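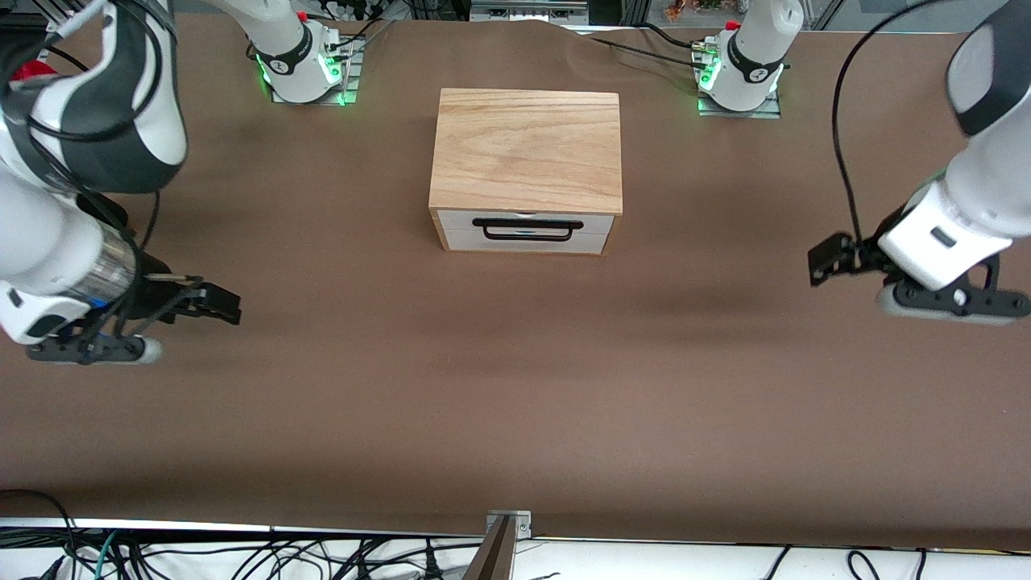
갈색 상판 위 작은 나무 상자, 흰 서랍 하나.

2019년 9월 5일
헤스트게이트 견인 계약 건, 어제 물어보신 분들이 많아서 타래로 정리해 봅니다. 좀 길어요. 저 변호사 아니고요, 그냥 시의회 방청 오래 다닌 동네 사람입니다.

일단 사건번호가 1704번이에요. 법원 민원실 가서 이 번호 대면 기록 열람하게 해 줍니다. 복사비는 따로 받아요(현금만 됨, 저번에 카드 들고 갔다가 다시 나왔어요 ㅠㅠ).

공소장은 19쪽인데 앞부분은 거의 다 절차 얘기고, 진짜는 중간부터예요. 전 경찰서장이 견인업체 플로부스한테 매달 300달러씩 받았다는 내용. 받은 돈 이름이 "차량 보관 자문료"래요. 자문을 뭘 했는지는 기록 어디에도 없음.

혐의는 2개입니다. 뇌물수수랑 공문서 허위 작성. 어제 댓글에서 횡령도 있다고 하신 분 계셨는데 공소장에는 없어요. 아마 예전 코커 주차장 건이랑 섞인 것 같아요. 그건 시 재무과 쪽 얘기고 서장은 참고인으로만 나왔어요.

저는 사실 돈 액수보다 허위 작성 쪽이 더 화나요. 멀쩡히 주차된 차를 "방치 차량"으로 적어서 끌고 가게 했다는 거잖아요. 우리 옆 건물 세입자도 그렇게 차 찾으러 갔다가 보관료까지 내고 왔거든요. 그때는 다들 운이 없었다고만 했죠.

그럼 플로부스는 어떻게 됐냐. 아직 기소 안 됐습니다. 계약도 살아 있어요!! 5월 시의회에서 계약 정지 안건이 올라왔다가 다음 회기로 밀렸고, 그 뒤로 안건 목록에서 안 보여요. 회의록 보면 반대 토론도 없이 그냥 "보류" 한 줄.

대신 들어올 업체로 매그너슨 얘기가 도는데 이건 소문입니다. 저도 시청 복도에서 들은 거라 믿지는 마시고요. 입찰 공고부터 나와야 뭐라도 말할 수 있어요.

유죄 인정 협상 중이라는 기사도 봤는데, 법원 기록에는 아직 그런 서류가 안 올라와 있어요. 협상이 되면 혐의 하나는 빠질 수도 있다네요. 저는 빠지는 게 허위 작성 쪽일까 봐 걱정이고요. 그게 빠지면 차 끌려간 사람들이 돈 돌려받기가 훨씬 번거로워질 것 같아서요.

혹시 "방치 차량"으로 끌려간 적 있으신 분은 견인 영수증 꼭 찾아보세요. 맨 아래 사유 칸이랑 서명한 경관 번호가 중요해요. 영수증 없으면 시청 교통과에 견인 내역 조회 신청하면 됩니다. 신청서 양식은 창구에 있고 신분증 필요해요.

디엠으로 영수증 사진 보내 주시는 분들 감사한데, 주소랑 차 번호는 꼭 가리고 보내 주세요. 저한테 다 보여요 ㅋㅋ 답장은 늦어도 다 읽고 있습니다.

아 그리고 서장 퇴직금 물어보신 분, 그건 주 연금 쪽이라 시에 물어봐도 답을 안 줘요. 정보공개 청구 넣어 놨고 답 오면 이 타래에 이어서 올릴게요.

다음 심리 날짜는 아직 미정. 잡히면 방청 같이 가실 분 구합니다. 법원 주차장은 좁으니까 버스 타고 오세요.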